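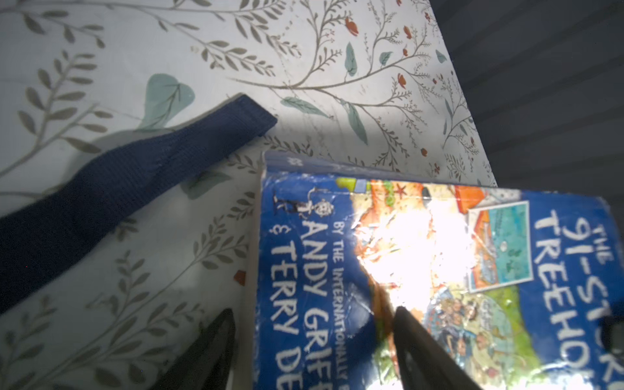 Leaf and stem print with small red-orange blossoms

Newsletter header looks fine in preview, arrives as an attachment in some inboxes

Asked by Lena Sikora on Wednesday, April 3, 2024
7 replies hidden, show all

I send the monthly newsletter for a garden club in Grastville using Mastau. The header is a botanical pattern, and in the Mastau preview it sits at the top where a header ought to sit. In my own inbox it does the same. For a good part of the list, though, the header shows up as a paperclip at the bottom, and the top of the email is a blank box with my alt text in it. My alt text is "header", so you can imagine the effect.

I have 1127 subscribers and most of the ones who write back are writing back about this. I've re-uploaded the picture twice and saved the template under a new name, which helped exactly as much as you'd expect. Same template worked in December. What am I missing?

ANSWER (accepted)
Teresa Simões

Check how the picture got into the template. If you pasted it or dragged it straight onto the canvas, Mastau embeds it in the message, and plenty of mail programs will treat an embedded picture as an attachment. The preview doesn't go through a mail program, so the preview is always happy.

1. Delete the header block. Don't just swap the picture, the block remembers its setting.
2. Go to Library > Upload and add the file there. Keep it under 500 KB.
3. Add a new header block and choose Insert from Library.
4. Open the block settings and make sure Delivery says Linked.
5. Send a test to an address that had the problem. The preview will tell you it's beautiful whatever you do.

While you're in there, write some real alt text. People who block pictures will still get the empty box – it may as well say something.

ANSWER
Ryu

had this too. I moved to Prarnberg and it went away, but now my footer is in the wrong font so

ANSWER
moss_and_mulch

Have you tried clearing your cache?

Comment from Lena Sikora: It was set to Embedded. I changed it to Linked and the test came through with the header at the top on my sister's phone, which was the worst offender. Did clear my cache as well, and am now logged out of everything.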